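Ziltura Bedside and Tray Meal Ware

Product code range: ZT 12 to ZT 544
Supplied by Liyanage Catering Equipment, Cendthorpe

Overview

Ziltura is a range of lightweight tableware for residential homes, convalescent wards, boarding houses and other settings in which meals are taken away from a dining table. The range comprises plates, bowls, side dishes, lidded beakers and trays, all of which may be ordered singly or in case quantities. It replaces the former Zosta range, which was withdrawn in June. Customers holding Zosta stock should note that Ziltura lids do not fit Zosta beakers.

All items are moulded in one piece and are free from applied decoration. Colours run through the full thickness of the material, so that surface wear does not expose a different shade beneath. The standard colours are white, pale yellow and mid blue. Mid blue is recommended for residents with reduced sight, as most foods contrast well with it. Trays are available in grey only.

Choosing the correct shape

Round plates with a raised inner wall are intended for residents who eat with one hand or who use a spoon in place of a knife and fork. The wall is steepest on the side marked with a small raised dot, which should be placed furthest from the diner. Flat-rimmed plates are supplied for general use and stack more closely in the cupboard.

Bowls are offered in a shallow and a deep pattern. The deep pattern keeps soup and porridge warm for longer but is less easily reached by a person who is propped on pillows, and ward managers generally order both. Lidded beakers hold a standard cup of tea with room beneath the lid. 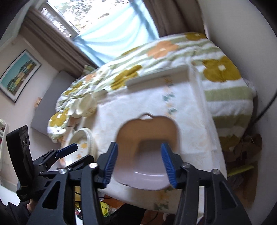

Side dishes are ordered more frequently than any other item in the range, chiefly for fruit, puddings and biscuits served between main meals. They are also the pieces most often mislaid, and we advise ordering a number above the count of beds. In bedrooms, a shallow white dish of rounded-square outline, with a small loop handle at one edge, is convenient for light food and for small articles such as spectacles or a wristwatch. Dishes with handles should be set down with the handle towards the resident's stronger hand. Where a dish is to remain on a locker overnight, a tray with a raised lip should be placed beneath it.

Trays

The bed tray has a raised lip on all sides and a textured upper surface which reduces sliding. It may be used with or without the folding legs, which are sold separately as a set of 2 pairs. The legs lock open and must be released by pressing both catches together. Trays should not be used as a cutting surface, and hot pans should not be placed on them.

Cleaning and care

Ziltura ware is suitable for commercial dishwashers. Items should be scraped and rinsed before loading, and bowls should be placed at an angle so that water drains from the foot. Tea stains may be removed by soaking overnight in a mild stain remover made for tableware. Scouring pads and wire wool dull the surface and are not covered by the guarantee.

The range is not suitable for ovens, grills or microwave ovens. Any item with a crack or a chipped edge should be taken out of use at once.

Ordering

Plates, bowls, side dishes and beakers are packed in cases of 12. Mixed cases can be made up for new customers on request, in one colour only. Trays are packed singly. Orders received before noon are normally sent out from the Cendthorpe warehouse on the next working day. Larger orders, and all orders for pale yellow, may require up to 2 weeks.

The warehouse at present holds 1,743 pieces in white. Stock of mid blue is replenished monthly. Customers who require a firm delivery date, for instance when opening a new wing, should state this when placing the order.

Returns and guarantee

Unused goods may be returned in their original case within the period shown on the delivery note. The cost of return carriage is borne by the customer unless the goods are faulty or were sent in error. Ziltura ware is guaranteed against fading and warping in normal use. Claims should quote the product code moulded into the base of each piece, together with the number of the delivery note.

Related items

Non-slip mats, grey
Replacement beaker lids, pack of 12
Folding legs for bed tray
Easy-grip cutlery, adult
Locker tray, small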